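Ticket 946: Washer, ground floor laundry, Sernstead
Status: Reopened
Reported by: Thilini Sarkar
Assigned to: Raghavendra Annamalai

Thilini Sarkar, Thursday 8:40
Washer stopped mid-cycle again and left gray lint on a dark load. This was closed in August as "user overloading." I had four towels in it.

Raghavendra Annamalai, 9:15
Please run an empty hot cycle and wipe the gasket. That usually clears it up.

Thilini Sarkar, 11:50
Did that last time too. It stopped at the same point, door locked, and I waited ten minutes to get it open. I don't see how wiping rubber fixes a lock.

Samah Abdelaziz, 12:05
Moved over from Jira so the old notes are in one place. The August visit from Paulauskas was billed at 200 and the report says "door checked, OK." It doesn't say what was checked. Before we pay for another visit I'd like somebody to look at the door, the latch slot and the fold of the gasket.

Raghavendra Annamalai, 14:20
Door open, photo attached.

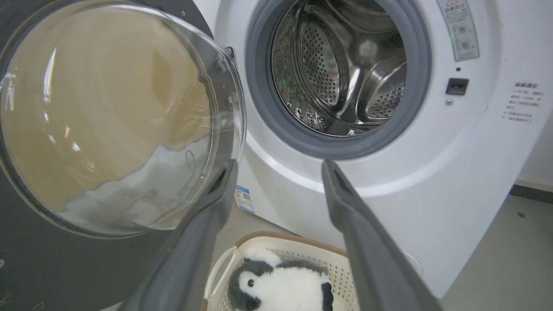 Door, gasket and drum. Latch slot is the black one under the warning sticker.

Samah Abdelaziz, 14:45
Thanks. There are thin curved marks low on the door glass, could be scuffs or could be fibers. Did you run a finger over them? And a photo of the slot doesn't tell me whether the lock catches.

Raghavendra Annamalai, 15:10
Not yet. Ulline quoted 300 for a new lock, fitted.

Samah Abdelaziz, 15:20
Not approving that on a guess. Test the lock first, then post the result. Ticket stays open.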